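Is a Tomato a Fruit or a Vegetable?

My nephew and I had a big argument over this at dinner last May, so I went and read up on it. We were both right!

Let's start with what a fruit is. If you ask someone who studies plants, a fruit is the part that grows from a flower and holds the seeds. Cut open a tomato and look - seeds everywhere. So a tomato is a fruit. A cucumber is one too, and so are pumpkins, peppers and even green beans.

A carrot is different. It's a root, and its job is to grow down into the soil and store food for the plant. The leafy tops stick up into the sunshine and make that food. Celery is a stalk, spinach is a leaf, and broccoli is a big bunch of flower buds (yes, you've been eating flowers). 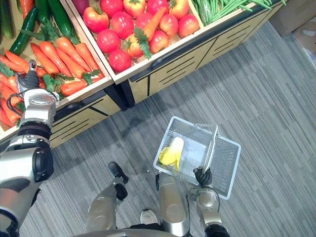
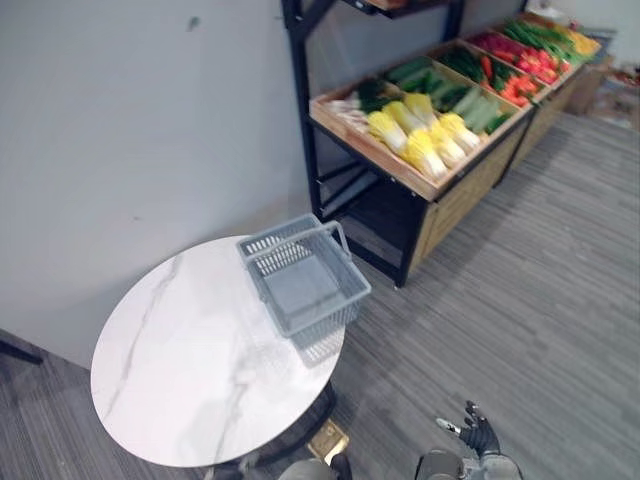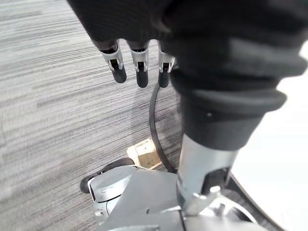
"Vegetable" is really a kitchen word. Cooks use it for plants we eat with dinner, the ones that aren't very sweet. That's why you'll find tomatoes in the salad and hardly ever in the fruit bowl.

Want to try something? Ask a grown-up to help you cut up 3 things from the fridge. Look for seeds in each one and draw what you find. I did it with an apple, a bell pepper and a potato, and the pepper was my favorite because the seeds all cling to a pale lump in the middle. The potato had no seeds at all - it's a swollen underground stem, and those little "eyes" are buds that can grow into new plants.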